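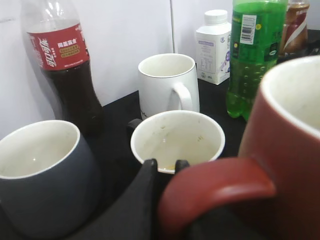

Mugs and bottles along the back of our black table

How do you keep a drinks table looking decent when everything on it is a different shape?

MarmaladeSkies

Hello all, first time asking on here so sorry if it's in the wrong section. We've got a long black table against a white wall that's become the drinks spot for our floor, and I've sort of ended up in charge of it. It's all odd mugs and soft drink bottles, plus whatever people bring in, and it always drifts into one big huddle within a day of me sorting it. The mugs are in front of the bottles, the bottles are in front of other mugs, and if you want the one at the back you're reaching over the lot.

The other thing is the table top. It's that matt black that looks lovely when you've just wiped it and shows every single ring and crumb by lunchtime. I've tried washing-up liquid (streaks), a glass spray (worse streaks!) and just giving up (my favourite).

What I'd like to know is whether to put the bottles behind the mugs or off to one side, whether a tray is worth it, and what on earth people use on a black surface. Table is 66 cm deep and I can't put shelves up because the wall's just been painted and I've been told very firmly to leave it alone. Budget is small, I could stretch to 30 pounds if it solved it for good. Thanks in advance!

teapot_wadham

I did this for years at our community hall in Wadham so I have Opinions, sorry.

Bottles off to one side, every time. I know it looks neater with the tall things at the back and the short things in front, like a school photo, but then anybody wanting a drink has to lift a bottle out over the mugs, and a full one is heavy and slippery and sooner or later it takes a mug with it. We lost two of our nice ones that way in the same February. If the bottles are all at one end you can pick one up, pour it and put it back without crossing over anything. Put them at whichever end is nearer the bin while you're at it, then the empties have a chance of going in.

Mugs in a single row at the other end, handles all pointing the same way. It sounds fussy but it's what makes a mixed lot look like it was meant. Ours are every colour going and once the handles line up your eye stops bothering about the rest. The ones with no handle at all I'd put together at the end of the row so they don't break it up.

Then leave a good gap in the middle for pouring. People need somewhere to put the mug down while they fill it and if there isn't a gap they'll shove things together to make one, and there's your huddle back again.

On open bottles, because I bet it comes up for you as well:

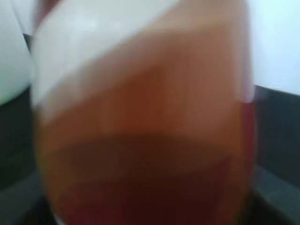
Where should a fizzy drink go once it's been opened? In the fridge with the cap screwed on tight, and I'd drink it within three days or so before it goes flat.

We write the day on the cap in marker pen. It rubs off if you're rough with it but it lasts long enough, and it stopped the argument about who'd left the old one out. Still water we aren't so strict on, though I wouldn't leave it standing in the sun.

As for a tray, I'd say one for the bottles and none for the mugs. We have a big plain one from Drumari that wipes clean and catches the drips, and it also works as a sort of fence -- if it doesn't fit on the tray it goes back in the cupboard. I've seen people put the mugs on a tray too and all that happens is somebody lifts the tray to wipe under it and they all go sliding.

Gaz_in_the_kitchen

microfibre cloth, warm water, dry it straight after. thats it. stop using sprays

pennybun66

I'm going to disagree a bit with the first answer (politely!) because I've got a black worktop at home and I think the rings are your real problem. You could line those mugs up beautifully and it'd still look grubby with marks in front of them.

The cloth advice is right, and I'd add that you want two cloths, one damp and one bone dry, and the dry one has to follow directly behind the other. If you let the water dry by itself you get those cloudy patches, especially if your water's hard like ours is. I used to go round in circles with it, literally, and going in long straight strokes from one end to the other is much better. If something sugary has been spilt, lay the damp cloth flat on it for a few minutes and go and do something else. Don't scrub! Scrubbing a matt surface makes it go shiny in that one spot and you can't get it back, I have a patch by my toaster to prove it.

Keep the mugs a little way off the wall, too. I had mine standing too close in front of it
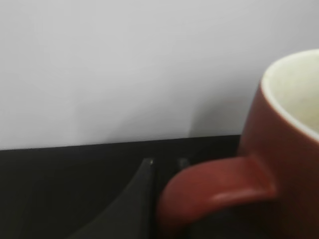

and every time somebody grabbed one the rim or the handle knocked the paint, so after a few months there was a row of little scuffs at mug height. With your fresh paint I'd leave a hand's width behind everything. You've got 66 cm to play with so you won't miss it, and you can get the cloth down the back without moving the whole lot.

Where I really do disagree is on how much should be out in the first place. I'd cut it down before buying anything. My sister-in-law's office had a table like yours and they got it down to 7 mugs on show with everything else in a box underneath, and it was transformed. If someone needs another they bend down and get one. And paper cups want to be in a stack in their sleeve, standing one out by itself just looks as if somebody's forgotten it.

If you do spend the 30 pounds, skip the tray and get a couple of long wipeable mats, the thin rubbery sort. Mine are from Baxter and they're dull as anything, dark grey, but a ring doesn't show on them and they go in the sink. Have one under the mugs and one under the bottles

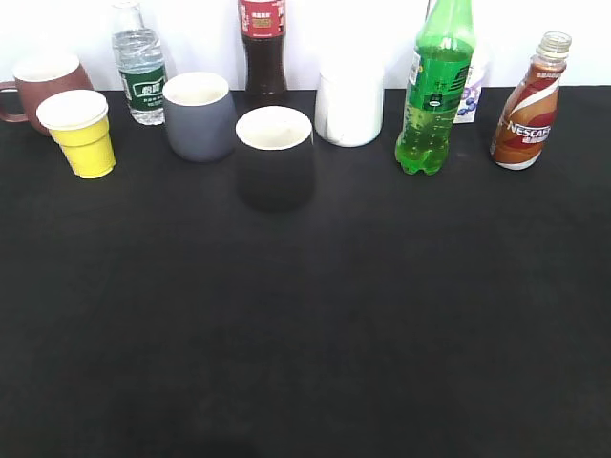

and then whatever bit of table is left over you wipe at the end of the day and it takes no time at all. I cut mine down with kitchen scissors so the front edge lined up with the table, a bit wonky at one end but it's under the squash so who's looking.

One last thing on colours. I tried putting my dark mugs on the dark worktop and kept losing them in the evening, I'd go to set the kettle down and clonk. The pale ones can go anywhere, but I keep the dark ones on the side nearest the light now.

MarmaladeSkies

Oh these are brilliant, thank you! Going to try the bottles at one end tomorrow and see how long it lasts. I've got two cloths already so the straight lines start tonight. Still torn on tray or mats -- does anyone know if the Tirkberg ones are any good? They do a black one that's a bit cheaper but I'm worried it'll show everything just like the table does.

teapot_wadham

We had a Tirkberg one before the Drumari and it did show the drips a bit, so I'd go for the grey if they still do it. Fair point about the mats from pennybun, I might pinch that for the hall.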